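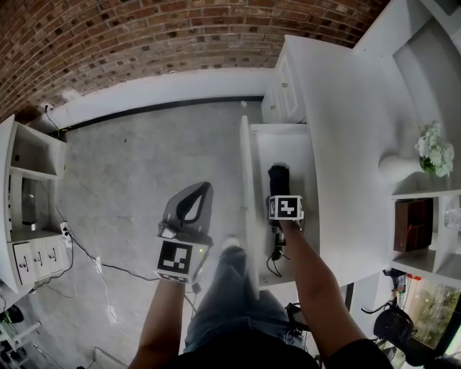

Can you learn anything useful about robots in one afternoon at an open day? Plenty, if you skip the talk in the big room and go where people are using their hands.

I drove out to Priltbridge for the Damora open day without very high hopes. My sister-in-law had signed the two of us up and then got stuck at work, so I had a spare name badge and nobody to share my snacks with. I figured I'd see an arm wave at me, pick up a leaflet and be home before dinner. I ended up staying until they were stacking the chairs!

Damora is a small outfit. They want to build a robot that can tidy up in an ordinary home, and they rent the ground floor of an old mill behind the garden center (if you go, the sign is on the wrong side of the road, so keep going past the roundabout and look left). There was coffee, there was a table of lanyards, and there was a talk with slides. I caught the first few minutes of the talk. The speaker was nice but he said "manipulation" so many times that I started hearing it as a bad thing.

So I wandered, and that's how I met Bernadette Lacroix. She runs what they call the home sessions, and she was showing people how the teaching part gets done. I'd always assumed somebody typed the instructions in. Move arm left, open fingers, close fingers, that kind of thing. Well, no. A person holds a gripper in each hand, the same sort of gripper the robot would have, and does the chores with those. Open a drawer, reach in, take something out, put something back. The robot's software gets to study all of that later on.

You sit or kneel down with a gripper in each fist and you work with those instead of your fingers, and each one has a black-and-white square marker fixed to it. Bernadette explained that the square is how the computer keeps track of where the gripper is and which way it's tilted. It's a pattern a camera can pick out easily, a bit like the codes you scan on a parcel. I asked if a sticker of my dog would work as well. She was very polite about it.

They call one go at a task a "take," and a normal session is 30 takes before you get a break. The drawer task alone had 736 takes saved when I was there, and they want 3000 before they'll even try it on the robot. I thought that sounded like madness for one drawer. Then I had a turn.

Oh boy. Drawers are hard! You'd never think so, because your fingers do so much without asking you. With a gripper you have to line the thing up, and you can't feel if you've got hold of anything until you pull. My first try I bumped the front of the drawer and shut it again. My second try I got it open and then forgot what I was supposed to do with my other hand, which was just hanging there in the air like I was waiting to be asked to dance. The trick, Bernadette said, is to slow down and let your wrist do the turning - tip the gripper so it goes straight down into the drawer and comes straight back up. Once I stopped trying to come in from the side it went a lot better.

A boy who was maybe ten did it perfectly the first time, by the way. I'm not bitter.

I asked her what happens to the bad takes, and I was surprised by the answer. Some of them get thrown out, but plenty get kept, as long as the person fixed the mistake and finished the job. If a robot has only ever watched people get it right, it has no idea what to do after a fumble. I've been thinking about that one on and off ever since, mostly while trying to teach my niece to parallel park.

The other thing I liked was how ordinary the chores were. I'd expected colored blocks on a table. Instead their list is the stuff I put off every weekend: drawers, cabinets, shelves, getting things back where they belong. They move between different rooms and different furniture too, so the robot doesn't learn one desk by heart and then fall apart when it meets another one. There's a second site over in Dadevham where they do kitchens, and Bernadette says the dishwasher task makes grown adults cry. Dadevham's count was 628 takes and she seemed a little competitive about it.

Then there was the actual robot, which has the name Barasa and was parked in the next room behind a strip of yellow tape. It did a demonstration with a folded towel. It picked the towel up, thought about it for a long while, and set it down on a shelf pretty neatly. Everybody clapped. Then it went for the second towel and got hold of two at once, and one of the engineers pressed the stop button and said "well, that's a new one" and wrote something down. I clapped for that as well. It was slow, I won't pretend otherwise. I could have done the whole pile in the time it took to do one. But I'd just spent ten minutes fighting a drawer, so I had a lot more sympathy than I would have had at noon.

A man next to me asked how long before he could buy one. The answer was a laugh and then "not soon," which I appreciated. Nobody tried to sell me anything all afternoon except a raffle ticket. (I didn't win. The prize was a vacuum cleaner.)

A few practical bits if you fancy going, as they're doing another open day in June. Parking is free but the lot is gravel and there are puddles. Wear pants you can sit on the floor in. Get your name on the sheet for the hands-on part as soon as you arrive, the line gets long once the talk lets out. And bring your own lunch, the coffee was good but the sandwiches were gone before I got there.

My sister-in-law wants to come along next time. I've told her I'm not helping her with the drawer.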